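Shakya Hall Kitchen Group
Minutes of the meeting held on 27th September

Present: Sarita Nigam (chair), Vikas Dubey, Lyle Gallagher, Doğukan Karaca
Apologies: Lalit Rawat

1. Minutes of the last meeting
Agreed, with one correction: the tea urn was mended, not replaced.

2. Money
Vikas reported a balance of £2516. The gas bill of £179 has been paid. The insurance renewal has not come yet.

3. Cupboards
Lyle and Doğukan have cleared the two low cupboards by the back door. Baking trays are now on the bottom shelf and mixing bowls above. Chipped plates were thrown out. Lyle asked that the shelf labels be left where they are.

4. Pots and lids
Several lids have gone astray after lunches. It was agreed that each pot goes away with its own lid on. The large stainless steel pot is to be kept for soup and rice and should not be lent out without asking Sarita.

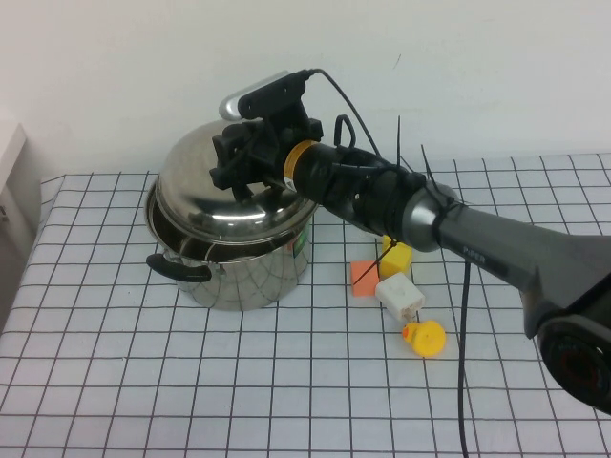 Doğukan offered to mark the lids underneath with paint. Vikas wondered if paint would stand up to the washing. Doğukan will try it on one of the old lids first and report back.

5. Tablecloths
Two need hemming. Sarita will take them home.

6. November lunch
Bookings stand at 56. Soup, bread and a rice dish. Lyle to price vegetables and bring figures to the next meeting. Spending limit set at £300.

7. Any other business
The cold tap drips. Vikas to ring the plumber.

Next meeting: first week of November, day to be fixed by Sarita.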